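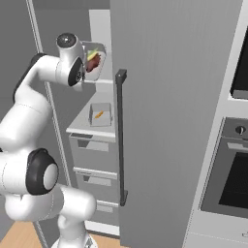 Ginbridge, 2025-04-24

3.2 Collecting demonstrations by remote control

Figure 2. Simulated kitchen used for the remote-control sessions. The refrigerator door is open; the arm's wrist is beside a clear food container.

All demonstrations in the Kuvmont set were recorded in simulation. The operator moves a handheld controller, and the change in its pose is mapped to the wrist of the arm at a fixed scale. Holding the trigger engages the mapping – releasing it lets the operator reposition the hand without moving the robot. Joint limits are enforced by the solver, so a command that cannot be reached is clipped and logged.

Five operators contributed 3,551 episodes across 22 kitchen layouts. Object positions on the counter were drawn again at each reset, as was the starting angle of the refrigerator door. Episodes in which the arm struck the door or a cabinet were kept but labeled, following the scheme of Danzer and Li (Section 2.3).

We held out about 1,000 episodes for testing. The remainder were trimmed to remove idle time at the start – the policy otherwise learned to wait.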